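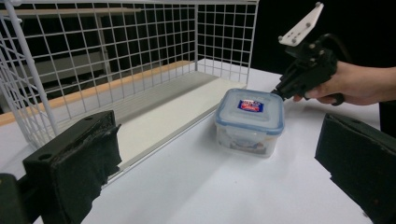 Talk notes, Delilwood grid connection
Carter Poirier, 2019-08-27

Start with the site. Delilwood is a solar farm on old grazing land east of Nustov. 60 megawatts at full output. It feeds the Abdella substation over a new line, 6 miles long.

Say who did what. Jarkulgate built the line and the switchyard. The utility did the work inside the Abdella fence. Questions about the substation should go to them.

Next slide: the route. We dealt with 357 parcels in the first survey and got that down by following the county road. Mention the creek crossing. Two poles moved after the February flood and we had to redo the permit drawings.

Pause here for questions on land.

Jobs. 300 people on site at the peak, most of them on panel racking. Six permanent jobs now. Give both numbers together, people always ask for the second one.

Output. Evening demand in Nustov peaks after the panels drop off. The farm does not fix that. Storage is a separate application and I can't give a date for it.

Skip the transformer slide if we are running late.

Last slide: contact page. Leave it up during questions. Paper copies of the route map are at the back table.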